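Storing fruit: get it out of the bag

Last updated: November, 9 am
Print | E-mail this page

Several readers of the Oltcombe kitchen bulletin have asked why fruit bought at the start of the week is soft by the end of it. In most cases the fault lies with the bag. A thin produce bag is made for the trip home and does a poor job of storage. It holds moisture against the skin, and where pieces press together any bruise stays damp and spreads.

The remedy is a basket with slots in the walls and the base. Air reaches the fruit from underneath as well as from the sides, and a smooth rim is easier on soft skins than a cut edge. Plastic is preferable to cane for this job, as it can be washed in the sink and doesn't harbour mould in the weave. Colour makes no difference, although a pale basket shows juice stains sooner.
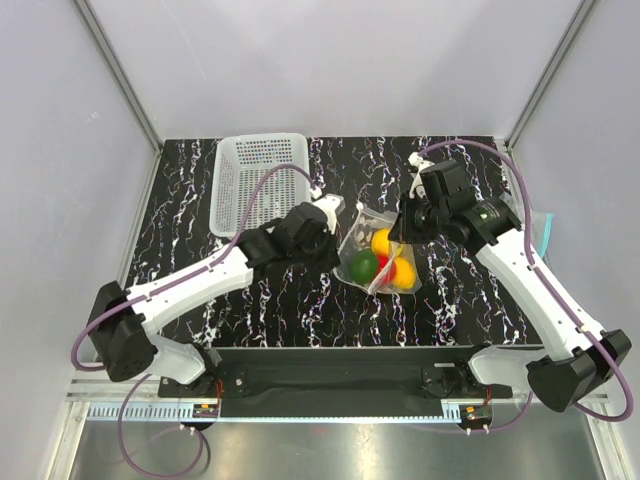
Set the basket down beside the bag before you start. Open the mouth of the bag fully and lift each piece out by hand. Tipping the lot in is quicker but accounts for a good share of the bruising. Firm fruit goes in first, with the softer pieces on top, and anything with split skin goes to one side to be eaten that day.

Keep to one layer where the basket allows it, two at most. Leave the fruit unwashed until it is wanted. Apples give off ethylene and will hurry along whatever sits next to them, so a household that buys many of them should keep a second basket. Avocados are the exception – put a hard one beside the apples on purpose and check it daily.

On size, the Vesard basket in the co-op shop holds roughly 1000 g in a single layer, enough for a small household. The Testa is deeper and tends to encourage stacking. Kima baskets have wider slots, which let grapes and cherry tomatoes poke through; a sheet of paper towel in the bottom fixes that but should be changed when it feels damp.

Rinse the basket weekly and dry it before refilling. Empty bags can be turned inside out, wiped and reused for the next shop.

Shared 9 times | 2 comments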